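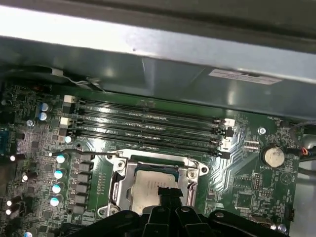 An open desktop: four memory slots with nothing in them, processor sitting in its socket underneath.

Ferar Computer Workshop
Progress report to the Tranard Fund, second instalment

Dear Jacqueline,

You asked for "a page or so, in plain English" and I'm going to fail on the first part, sorry. There's a lot to tell you! I've put the money near the end with its own heading, so if you're reading this with one eye on your next meeting you can skip down.

Where we've got to

We took in 61 desktop computers over the summer, nearly all of them from the Platach offices when they cleared their second floor. When I wrote the application I was imagining a tidy stream of machines arriving a few at a time. What we got was a van. Woo-jin and I spent a long evening stacking towers along the back wall of the workshop and then had to restack them because we'd blocked the fuse box.

Every machine has now been opened, dusted out and looked at. That's the bit I'm most pleased with, as it was the slowest job on the plan and I'd quietly given us until November. We do it the same way each time. The side comes off, we check the fans and the capacitors (the little cans near the processor, which bulge or leak when they're on their way out), the memory and drive come out, and then the case gets a number on a strip of masking tape. Woo-jin writes the number in the book along with anything odd. "Odd" so far includes a paper clip, a dead moth, and a birthday card to someone called Lynne.

The good news from all that looking is that the boards themselves are mostly sound. They're older than I'd have liked but properly made, with plenty of room to work in and four memory slots on the commonest type, so we can get them up to a sensible amount of memory with fairly cheap modules. Most came with the processor still in. I'd put money in the budget for replacing processors and I now think we'll hardly touch it (more on that further down).

The memory problem

Less good: lots of them came with no memory in at all. Platach's own IT people had pulled it before the machines were collected. I was a bit put out for a day or two, but we hadn't asked them to leave it in, so next time I'll ask. Anatole Arnaud at Platach was very nice when I rang, and he's looking to see if the modules are still in a cupboard somewhere. If they are we can have them. I'm not counting on it.

In the meantime we've bought a first batch secondhand. These have gone through the overnight test, and a few failed and went back to the seller, who refunded us without a quibble. We've learned a thing or two about how to fit them as well. On these boards the slots are paired, and if you put two modules in any old how the machine either runs slower than it should or sits there and beeps at you. Some of our boards have black and white latches on the ends of the slots and I was all ready to tell everybody "white ones first", but it varies from one make to another, so the rule on the whiteboard is now LOOK IT UP. Chinyere drew a chart for each type of board and it's pinned over the bench. It's saved us a lot of muttering.

The sessions

We've run the learners' sessions for six weeks now, from half past six until nine. They're full. I'd worried that people would come once for the novelty and then find better things to do with their evenings, but the same faces keep turning up, and we've started a waiting list for the next block.

Consolacion Samonte leads them, as we'd planned, and she's been brilliant at keeping it slow. First week, nobody touched a screwdriver. She put a bare board on the table and had everyone find the parts and say what they thought each one did, and the guesses were wonderful — one lad was certain the chokes were batteries, and it's not a daft thing to think if you've never seen one. By the third week they were taking processors out and putting them back. That's the job everyone's scared of. You lift the lever, the metal plate swings up, and there's the socket with all those tiny contacts in it, and if you drop a screw in there you've probably lost the board. Consolacion does it on scrap boards first and lets people get it wrong.

We did lose one good board, I should say. Bent contacts, my own fault entirely, I was showing off how quickly I could do it. It's now a practice board and I've been reminded of it at every session since.

Fresh thermal paste goes on each time a cooler comes off. We've got through much more of that than I'd budgeted for, partly because beginners are generous with it. There was a good half hour in week four that was mostly wiping.

The room

The new bench lights are up and they've made an enormous difference. We had one strip light in the ceiling before, and with your head over an open case you were working in your own shadow. Now you can read the printing on the board without a torch between your teeth. The anti-static mats are down, with a wrist strap at each place. I do have to nag about the straps. Everyone's keen for the first ten minutes and then they get up to make a tea and forget to clip back on.

Storage is still a headache. We asked the Masri Centre for the cupboard under the stairs, and the answer is yes, once the folding chairs have gone somewhere else. The chairs have been going somewhere else for a while now. Until then the finished machines live beside the unfinished ones with a sheet of cardboard in between, and I'd like that sorted before we've got many more ready to go out. If you happened to mention it next time you're talking to the Centre, I wouldn't mind at all!

The money

You gave us £1,305 for this stage. We've spent £838, which leaves £467 in hand. The biggest part of the spending was the lights and mats, then the memory, then the tools (two decent screwdriver sets, a tester for power supplies and a small blower so that we can stop buying cans of air). The rest went on paste, wipes, cable ties and a box of case screws. Receipts are in the envelope with the posted copy. There's one missing, for the cable ties, and I'll cover that myself if it can't go through.

I'd like to ask you for one change. The processor line in the budget isn't going to be needed, or only a scrap of it, and I'd much prefer to put it towards solid state drives. The machines that came with drives have old mechanical ones, which we wipe and can reuse, but they make a perfectly good computer feel like wading through mud. We tried one desktop with each kind side by side, and Chinyere went off to make a round of teas while the old one was still starting up. I don't need any extra money for this, only your say-so to move it from one line to another. An email saying yes would do me.

What's next

Between now and the next report we want to get the first machines out of the door. The first lot are promised to families on the school's list, and the forms have gone out. Each one will have its own sheet with what's inside, what we tested and a phone number that reaches me. I'm still working out what to do about monitors. Platach sent us some, but fewer than the desktops, and a couple of them have a purple tinge that I don't think I could hand over to anyone with a straight face. Woo-jin is asking around.

I also owe you the feedback sheets from the learners. They've been filled in, they're just in my kitchen, and they'll come separately. The main complaint is the chairs, if that helps with the cupboard.

Do come and see us. Half past six is best, before all the cases are open and there's nowhere to put your coat. We'll find you a screwdriver.

With many thanks from all of us at Ferar,

Workshop organiser

PS You asked who holds the keys now. It's me and Consolacion, and the third set is with the Masri Centre office.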